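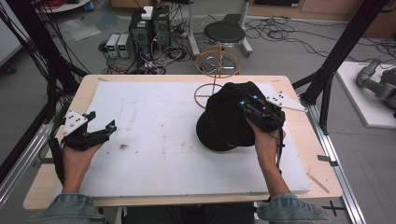 Slide 1. Title: Tracking dropouts in hand-held gripper recording

Stullero project, Drarnville site. Keep this to one minute. State the subject: a pose fault that went into the data without raising an alarm, and what we changed.

Slide 2. The task

Operator sits at the table with a gripper in each hand. Cap goes onto the wire stand. Each gripper carries a white marker plate, and the plate pose is what we record. Point out the cap: soft crown, curved brim, has to be turned before it will sit on the hoop. Turning the cap turns the plate. Come back to this on slide 4.

Slide 3. What went wrong

4,000 episodes recorded. 3,181 passed the automatic check. During replay at Mangundap the arm swung sideways in the middle of a placement and hit the stand. Stop button pressed, no injury, one bent hoop. Replay was halted the same day.

Slide 4. Cause

When the wrist rolls far enough, the tracker sees the plate nearly edge-on. The solver then has two poses that fit almost equally well, and it picked the wrong one for a few samples at a time. The smoothing filter turned each jump into a short, fast curve. The check only looked for missing samples -- and none were missing.

Pause here. Someone will ask why the speed limit did not catch it. The limit was applied before smoothing on the arm side, using an old config file. Say so plainly.

Slide 5. Second check

New test compares plate rotation between neighboring samples and rejects any flip. 2,321 episodes remain. The rejected ones are kept in a separate folder and are not to be replayed.

Slide 6. Changes in force since March

1. Raw poses are stored along with the smoothed ones.
2. Speed limit runs last, on the controller.
3. First replay of any batch is at reduced speed with the stand removed.
4. Operator stays outside the taped area while the arm has power.

Slide 7. Open items

Cable drag on the wrist may add to the roll. Not measured yet. Drirkport has offered a second tracker view; mounting position still to be agreed.

Leave slide 7 up for questions. Backup slides 8 and 9 have the rotation plots.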